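Remote Demonstrators Wanted (Patience Essential, Glory Limited)
Gredier, Vavberg office and from home 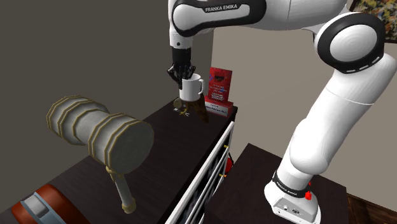 The job
We need 11 people to drive a simulated Franka arm by hand controller and show it how to do small household jobs. The current one is lifting a mug by the rim and setting it down elsewhere on the dresser, leaving the bird where it is. You will do this many times. Then we will change where the mug starts and you will do it many times more.

Every attempt is recorded and used to train the arm to manage on its own. We have 1,464 good demonstrations of the mug task and want 2,000 by the end of February. Fumbled attempts are kept in a separate folder, which Rutilio Tovar reads with more interest than is kind.

What you'll do
Log in, load a room, run the task, mark it good or bad, reset.
Move at a steady pace. The arm copies your hesitations as faithfully as your skill.
Write a line in the log when something odd happens, such as a mug passing through the furniture. "Weird" is not enough. "Mug sank into dresser on release" is.
Join a short call at 9.30 with Perla Ventura, who runs the shifts.

Who we're after
No robotics degree needed. Our quickest demonstrator came to us from cake decorating, and our slowest has a doctorate in control theory and is writing this advert. You should have steady hands, a decent internet connection and a high tolerance for repetition. Gamers are welcome, though you may find the mallet disappointing - it is not part of the task and there is no score.

Hours and pay
Shifts are four hours, mornings or evenings, with a proper break in the middle. Training is paid at the full rate, and there is a one-off payment of 300 once you have finished your first month. We lend you the controller. We would like it back.

How to apply
Send a short note to Yolotzin Bañuelos at the Vavberg office, saying which shifts suit you and what fiddly thing you are good at. There is a twenty-minute trial on the mug task, done from home. Dropping it does not rule you out.

Heriberto Orozco, Demonstration Lead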